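Handheld gripper setup: pre-task checks for garment work

Before each fold, open both grippers fully and hold them over the garment without touching it. Keep the jaw pads facing each other. Route the cable down from the handle, clear of the jaws.
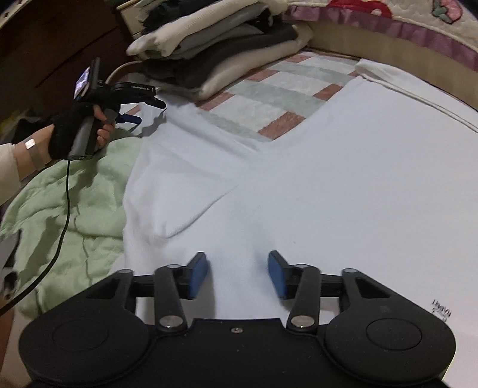
Jaws open over a white garment, second gripper at the sleeve end.

Start with the sleeves. Close on a single edge, lift, pause, release. Stop if a pad slips. Log faults under Praster rule 9 and send the log to Lotte De Graaf.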